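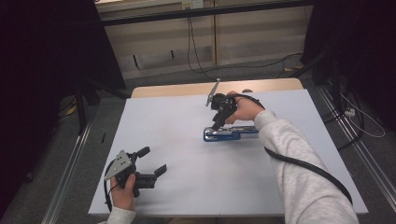

Ticket 248, Brandance desk-clearing policy, bench 10, Salem site. Status: open, reassigned from hardware to training. The policy is meant to clear a desk and put stationery back in its tray. It handles cups and boxes well enough. It fails on low, flat items lying lengthwise to the gripper. The blue stapler is the worst of these: it lies nearly horizontal on the white board, and the finger has to come down at the left end, where the shape is rounded.

Reported behavior: gripper closes, stapler pivots, lift starts with nothing held. Retry logic repeats the same approach until timeout. Out of 200 autonomous attempts, 53 ended with the stapler in the tray.

Checked so far:
Finger pads swapped for new ones. No change.
Closing force raised one step. Worse, the stapler opened under load twice.
Camera calibration rerun. Error within limits.
Lighting moved to cut glare on the metal top. Small gain, not repeatable.

Update, July 23, 2020
Compared hand-guided demonstrations with the policy's own attempts. The operators correct the angle late, just before contact. The policy commits early and holds its angle all the way down. The February build from Bratby does the same, so this is not a regression from the last merge.

Workaround: place the stapler on edge against the tray wall before starting. Accepted by the Sturkley test group for demo use only. It defeats the purpose on a real desk, where the person would have to tidy up for the machine first.

Next steps: collect more demonstrations with the stapler at mixed angles, keep the late correction in the data instead of smoothing it out, retrain, rerun on bench 10 with the old pads fitted.

Customer question on file: can the unit be left to clear desks overnight. Reply sent: cups and boxes yes, staplers no. Ticket stays open until the rerun is logged.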